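Growth Loans for Small Firms: Frequently Asked Questions

Friday, November 25, 2022
By the Skalus Business Finance Team

These answers cover the Skalus Growth Loan, which is open to owner-managed firms in the Patwary and Wornalell districts. They should be read together with the loan agreement, which takes precedence if the two differ.

Who can apply?

Any limited company, partnership or sole trader that has been trading for at least 3 years and has its main place of business in either district. Firms with 300 or more employees are outside the scheme. Charities may apply only through a trading subsidiary.

What can the loan be used for?

Equipment, premises, stock, recruitment and the cost of entering a new market. It may not be used to pay dividends, settle a tax debt or repay a director's loan. Where part of the money is for equipment, a supplier's quotation must be sent with the application.

Do I need a business plan?

Yes. A short plan is acceptable, provided that it includes a cash flow forecast and states who will be responsible for day-to-day management. Applicants without a plan may use the template on the Telletell portal.

Is there a fee?

An arrangement fee of £1,757 is charged on every loan, whatever its size. It is taken from the first payment to the borrower and is not charged if the application is declined or withdrawn before signing.

Will I be asked for security?

Loans to limited companies normally require a personal guarantee from each director who holds shares. We recommend that directors take independent legal advice before signing. A charge over the family home is not requested under this scheme.

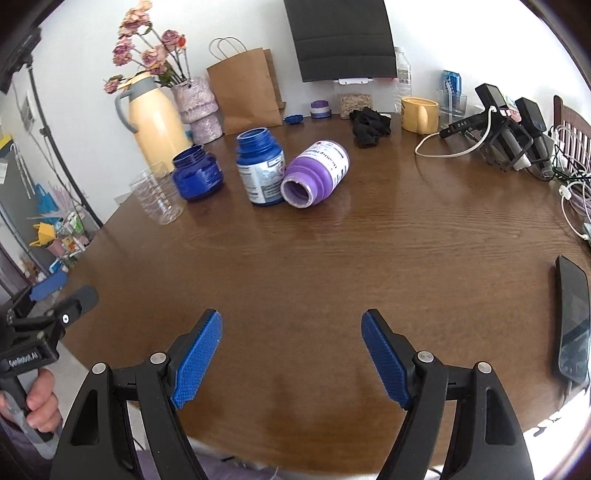

How long does a decision take?

A decision is normally issued within 7 working days of receiving a complete application. The period does not begin until all accounts and bank statements have been uploaded. Applicants can follow progress by signing in to Telletell.

Can I repay early?

Yes, in full or in part, without penalty. Please give written notice so that a settlement figure can be prepared. The arrangement fee is not refunded on early repayment.

What happens if I miss a payment?

Contact the lending office as soon as you expect difficulty. We may be able to agree a revised schedule. Interest continues to build up on any missed amount, and repeated missed payments may be reported to credit reference agencies.

My application was declined. May I apply again?

A new application can be made once the next set of annual accounts is available. Firms declined before the criteria changed in August may apply again straight away, using the current form.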